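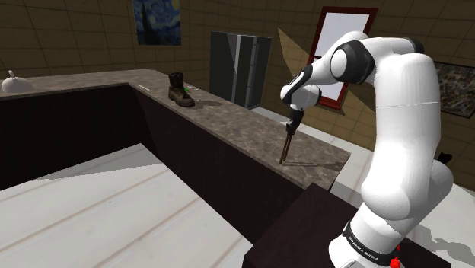 Notebook, April – countertop sealer trial, second round

Tuesday, 7:40. Start of the soak series. Carried over from last month: the Skirik coupons that had not reached constant mass. They went back in the drying cabinet over the weekend and the last two weighings agree to the limit of the small balance, so they are in.

Coupon set
Skirik gray, honed, 53 pieces, all from the same slab. Numbered in pencil on the back. Pieces 14 and 31 have a visible vein running corner to corner and are kept out of the averages. Still test them, log separately.
Aasen, polished, small set only. Supplier sent the wrong thickness. Mass uptake has to be reported per unit of exposed area or the two stones cannot be compared at all.

Sealers
P = Pudetti solvent-based, one coat, wiped after the dwell time on the can.
D = Dunham water-based, two coats, second coat after the first is dry to touch.
U = unsealed control.
Application by folded lint-free cloth. Last round used a foam brush and it left ridges along the long edge of the D pieces, visible under raking light. Discard those results for gloss. The absorption numbers from that round are probably usable but I would not quote them.

Procedure as run
Weigh dry. Mask four sides and back with foil tape, burnish the tape down with the bone folder. Weigh again with tape. Place face down on the glass rods in the tray, water level just over the face. Lift at each interval, blot once on the damp chamois, weigh, return. Blotting is the largest source of scatter. One press, flat, no wiping. If two people share a run, one blots and the other reads the balance, and they do not swap halfway through.

Kerstin Björklund reran six of my U coupons blind and came out consistently lower than I did. We compared technique. Her chamois was wrung out harder. Agreed on wringing until no drip falls when it is held up by a corner. Reran two of the six after that and the gap closed to within the normal spread.

Abrasion
Sealed faces only. Felt pad, standard load, 3000 strokes, then back into the soak. Pad changed at the halfway mark. The stroke counter skipped on the first D piece (belt slipping on the small pulley), so that piece has an unknown stroke count and is marked X. Tightened the idler. No skips after.

Observations, no statistics yet
P on Skirik: water still beads after abrasion, beads flatter than before. Uptake curve starts later than U and ends up at nearly the same place if left overnight. The sealer slows entry and does little to the total. Same finding as round one.
D on Skirik: uneven. Some pieces look like P, some look like U. Suspect the second coat went on too early for part of the batch – the shop was humid and "dry to touch" is a poor criterion. Need a fixed time instead.
Aasen, any sealer: the differences are smaller than my blotting error. Either more pieces or a longer soak.

Stain spots
Oil, coffee, red wine, lemon juice. One drop each under a watch glass, lifted after the full dwell, rinsed, rated against the card. Lemon etched every piece, sealed or not. Etching is a surface reaction with the calcite and belongs in its own column. Last round had it lumped in with staining and the summary score was meaningless as a result. Corrected the sheet.
Oil on U went dark and stayed dark. Oil on P left a faint ring. Coffee rated the same on P and D.

Room log
Relative humidity 73 percent at the start, falling during the morning once the dehumidifier was emptied. Tray water drifted up a little toward room temperature after filling from the cold tap. Fill the night before next time.

To do
– Fixed recoat interval for D, written on the can lid.
– New foil tape. The current roll lifts at the corners on long soaks; three pieces show a wet margin under the tape.
– Ask Aasen for the correct thickness, same quarry block if they can.
– Recheck the small balance against the brass weights before the overnight set.
– Edge profile pieces: not started. Offcuts are in the bin under the wet saw, bullnose and square mixed together, need sorting.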